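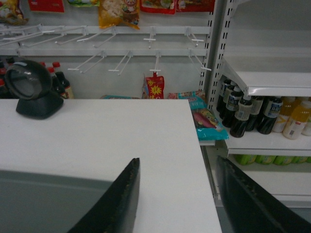 By the Treson Walking Pages kitchen-table desk
Filed under Home & Kit | 9 min read

The walk is over, the car is full of crumbs, and there is a heap in the hall that used to be your walking gear. We all know that heap. In our house it has been known to stay there from one weekend to the next, getting steadily more fragrant, and it took a ruined pair of boots (good ones, too, bought for the long ridge at Vaminville) before we started looking after things properly once we got them home.

So these are the household habits we've settled into over a good many muddy years. They need very little money and mostly ordinary things from under the sink. You will have your own ways, I'm sure, and some of them will be better than ours!

Boots first, always

Take the laces out. I know it's a bore when you want your tea, but the tongue never dries with the laces in, and the grit that sits under them slowly saws through the eyelets. Drop the laces in a mug of warm water with a squirt of washing-up liquid and leave them there while you do the rest.

Lift out the insoles too and stand them up somewhere airy, propped against a wall or over the back of a chair. Then knock off the worst of the mud outdoors and go over the uppers with a soft brush and lukewarm water. An old nail brush is ideal, and a worn-out toothbrush gets in along the welt where the peat likes to hide. Peaty mud is worth a bit of extra trouble, as it dries leather out badly and will leave you with cracks across the toe by the spring.

Now stuff them with newspaper. Scrunch it loosely, push it right down into the toes, and change it after an hour or two and again before bed. If you no longer take a newspaper (we don't, and had to start begging them from next door), the brown packing paper that comes in parcels does nearly as well. Kitchen roll works at a pinch but you'll get through an alarming amount of it.

Please don't put them on the radiator. I did it for years, and so did my mother, and between us we must have cooked a dozen pairs. The glue goes before the leather does, and the first you hear of it is a flapping sole somewhere very inconvenient. A spot near an open window or in a porch is fine, even if it takes two days.

Wax or cream goes on when the leather is still very slightly damp. Use your fingers, the warmth of them helps it in, and wipe off whatever is left on the surface after ten minutes or so. Fabric boots don't want wax at all. They need a spray-on proofer, and it is best done outside with the boots on an old tray, unless you want a slippery hall floor like the one we had all last December.

Jackets and overtrousers

There is an old idea that you should never wash a waterproof, and I believed it for far too long. A dirty jacket lets you down. Sweat and sun cream and the grease from your hair all soak into the collar and cuffs, the rain stops beading, and you come home thinking the thing has worn out when it only wants a wash.

Check the label first. Do up every zip, loosen the drawcords, empty the pockets (we once washed most of a cheese sandwich) and run a cloth round the detergent drawer. Leftover washing powder and fabric softener both spoil the finish, and the drawer holds a surprising amount of old gunk. Use a soap made for waterproofs and give it an extra rinse.

If the label allows a tumble dry, a short spell on low heat often brings the beading back by itself. Flick some water on the shoulder afterwards. If it rolls away, you can leave the reproofing until another time and save yourself the price of a bottle.

For collars that have gone dark and shiny, rub a little of the same soap in neat before the jacket goes in the machine, and leave it for a quarter of an hour. It isn't magic and a really old mark will only fade.

Flasks, bottles and that smell

A flask that smells of last month's soup can be brought back with a spoonful of bicarbonate of soda and hot water. Leave it overnight with the lid off, then rinse well in the morning. The stopper is usually the real culprit, so take it apart if it comes apart and work round the rubber ring with a cotton bud. Let all of it dry separately and store the flask open. We keep ours on the high shelf with the lids in a bowl next to them, and yes, there is always one lid too many.

Drinking tubes and bladders are fiddlier. Rinse, shake, hang upside down with a wooden spoon inside to hold the sides apart, and when it has dripped itself out pop it in a bag in the freezer. Nothing much will grow on it there. A length of thick string with a knot in the end, pulled through the tube, clears out the cloudy bits if you haven't got the proper little brush.

Lunch boxes want a wipe with half a used lemon before washing, especially if egg has been involved.
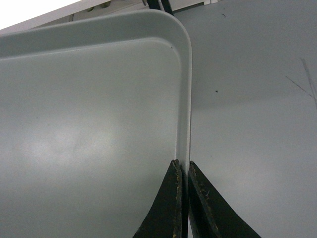
HOME & KIT: Tents, packs and the back of the cupboard

A tent should never be put away damp, not even a bit damp, not even if you are going out again on Saturday. We have hung ours over the banisters, over two clothes horses, across the bath and, one very wet half term, from the curtain rail in the front room. It looked dreadful for a day and it saved the tent. Open all the doors and turn it round once or twice so the seams get some air.

Sweep or shake out the inner before you hang it. Pine needles and small stones left in the corners will work through the groundsheet when it's packed tight. If you find a pinhole, clean the patch with a cloth and a dab of surgical spirit, let it dry, and smear on a thin layer of seam sealer from the outside. Do it on a flat surface and leave it alone till the next day.

Tents are happier in a loose cotton bag than crammed back in the sack they came in. An old pillowcase is perfect for a small one. Keep the poles with it, and tie a luggage label on listing anything missing or bent, so you're reminded in good time. I cannot tell you how many pegs we have bought in a panic on the way to Calimlim.

Pegs, incidentally, can be soaked in a bucket, scrubbed together in a handful, and straightened with a mallet on a bit of scrap timber. Put a rubber band round them.

Rucksacks

Empty every pocket, then turn the bag upside down and give it a good bang outdoors. You'll get sweet wrappers, sand, bits of bark and possibly a glove. Most rucksacks are better for a sponge down with mild soapy water than for a trip through the machine, which can strip the coating on the inside. Pay attention to the shoulder straps and the back panel, where the salt builds up, and rinse with a clean sponge afterwards.

Stiff zips respond well to a pencil. Rub the lead up and down both sides of the teeth, run the slider a few times, and wipe off the black. A candle end does the same job and doesn't mark pale fabric. Sticky buckles have usually got grit in them and only need holding under the tap.

Sleeping bags

Air them for a whole afternoon after every trip, inside out, and then keep them loose. A 400 gram down bag squashed in its stuff sack all winter will come out flat and sulky and you'll be cold in it. Ours hang in the spare wardrobe. If you must wash down, do it in a bath of cool water with down soap, press it gently with your hands, and lift it out with both arms underneath – a wet one is very heavy and the inner walls tear easily. Drying it takes far longer than you'd think. A couple of clean tennis balls in the dryer on low will break up the lumps.

Maps and bits of paper

Paper maps that have got wet should be opened out flat between tea towels with a few books on top. Change the towels when they feel damp. Once dry, worn folds can be mended on the back with a strip of thin tissue and a bit of flour paste, and this stays supple for years where sticky tape goes yellow and brittle. Our map of the Flillent hills has been mended so often that the summit, at more than 900 metres, now sits on a small ridge of its own.

A shoebox for the rest

We keep one box by the back door for the small things that wander off: spare laces, whistle, plasters, the headtorch, a stub of candle, safety pins, the wax tin. Take the batteries out of the headtorch when the lighter evenings come and tape them to the strap, so they can't leak inside it. Go through the plasters while you're there, as old ones lose their stick.

And do the laces before you forget. They'll still be in that mug. Rinse them under the cold tap, squeeze them in a towel and hang them over the door handle, and if the ends have frayed, a drop of clear nail varnish on each will see you through till you can get some new ones.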